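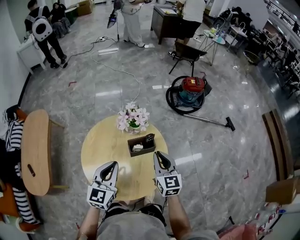
PRESS RELEASE
Plikstead, 10/3/26

Randik opens furniture showroom in Plikstead

Randik, the maker of small wooden furniture from Skesness, is pleased to announce that its first showroom will open to the public in May. The showroom is in the Hattar building, on the ground floor, and has a surface of 445 square metres.

Visitors will find there the full Randik range for the living room: round tables, oval side tables, upholstered chairs and sofas. All the tables are finished by hand in our workshop in Skesness, where 70 people are employed today. Customers can sit, move the furniture and try different pieces together before they decide. Textiles and small decoration for the table are also for sale.

"For many years our customers bought from a catalogue and asked us how high the table is beside their own sofa," says Rawan Masri, director of Randik. "Now they can come and see it. We wish that they take their time."

The preparation of the rooms is going on at this moment. Delivery inside Plikstead will be free for orders of 710 pounds or more, and other orders are delivered within 2 weeks for a fixed price.

The exact opening day and the opening hours will be communicated in April. Journalists who would like to visit before the opening are kindly asked to write to the Randik press office in Skesness.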